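Subject: Re: hand grippers, anyone paid for them yet?

Quoting the earlier message:

> Hi all, we have a small budget left to spend before February and I keep
> coming back to the Zeltik pair kit. Two handheld grippers, the mounts, the
> software, one box. Matance sells something close to it for less but you
> have to bring your own laptop tools. Has anybody on the list used either
> one for soft stuff? We do cloth, mostly clothes and bedding. I don't care
> about blocks and cups. Does the grip hold up? Is the support any good?

Oh good, one I can answer! We've had the Zeltik kit since the spring and it gets used nearly every day, mostly for exactly what you're asking about. Laundry, beds, shirts, all the floppy things.

Short version: I'd buy it again, but I'd skip the extended service plan.

We paid 1,121 for the pair with the case. The same thing without the case was 1,066, and I wish I'd gone that way, as the foam in ours started crumbling and I ended up carrying everything in an old gym bag (which fits better anyway). I did get a quote from Matance too. It was 714 but that was for a single unit, so do check what yours is for before you compare.

On the fingers: they're the yellow ones, fairly stiff, with cutouts so they bend a little when you squeeze. For T-shirts I like them a lot. You can catch a hem off a flat bed without bunching up the sheet underneath, once you've learned to come in low and slide.
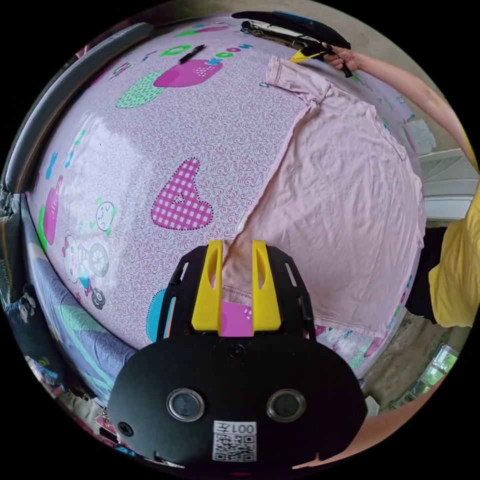 The thing that took me longest was working with one in each hand. My first week I kept closing both when I only meant to close one, and my folds were a sorry sight. Give your people time to play before you record anything you want to keep. I'd say the same of the Tveit kit, which I borrowed once and found heavier at the front, so your wrists feel it by lunch.

Each unit has its own little code label, and you want to keep the left one in the left hand, every time. I put colored tape on our cases after we mixed them up and lost an afternoon of sessions to it. The software doesn't warn you! I wrote to Zeltik asking for a warning and they said it was on the list. That was a while ago.

Pillows are harder than shirts. The fingers don't open very wide, so you can't take hold of the whole thing, you have to pinch a corner of the case and work from there. A thin pillow is fine. A fat one slides right out on you, and quilts are the same story unless you grab right at the edge.

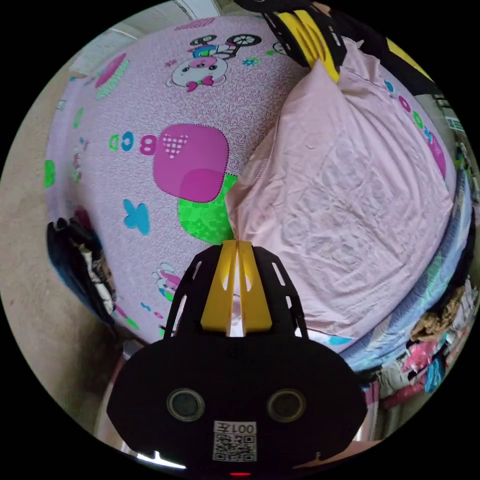
Vol. 3, December 2018

Support, since you asked. Email is slow but the answers are good when they come. Rerkska handles the repairs and they were quick with us, we sent in a unit with a sticky trigger and had it back before I'd finished being annoyed about it. They didn't charge us and we weren't on the plan, so I can't see what the plan would have added.

Spare fingers are the other thing to think about. Order a set with the kit. The tips wear smooth after a lot of cloth and then you're chasing thin fabric all over the bed. You can rough them up with fine sandpaper and get a bit more life out of them, but it's a stopgap.

If you do go with Matance, please write back and tell us how the laptop part goes. I've been curious and too lazy to try it. And if you want our checklist for charging and setup, email me off list and I'll send it over. It's one page and has coffee on it.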